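Home | Contents | Chapter 4 | Glossary

Filed under: Everyday Chemistry

Chapter 4: Where the Current Comes From

I keep a drawer of dead cells in my kitchen, and I bet you do too. Before you recycle yours, let's talk about what went on inside them – zinc giving up electrons, manganese dioxide taking them in, and a damp paste between the two!
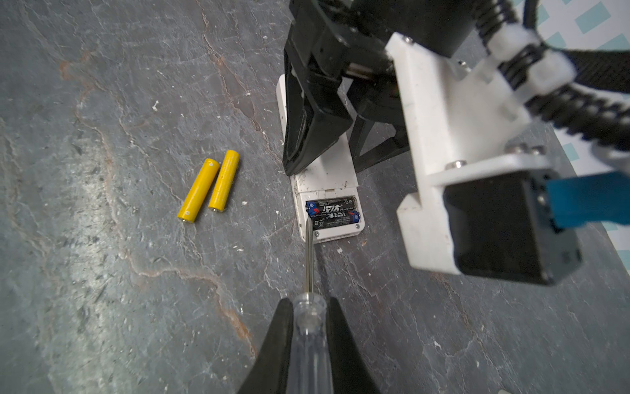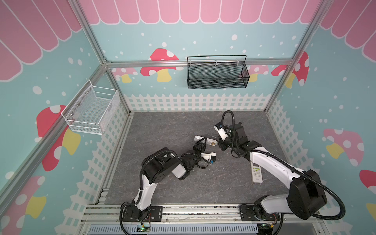 Photos: Niltis Picture Library

An AA cell starts life at 1.5 volts, and so does the bigger D cell (this surprised me at school). Size buys you running time. Put 2 in a row and the voltages add up – we'll build on that in Section 4.1.

47 shares | 2 comments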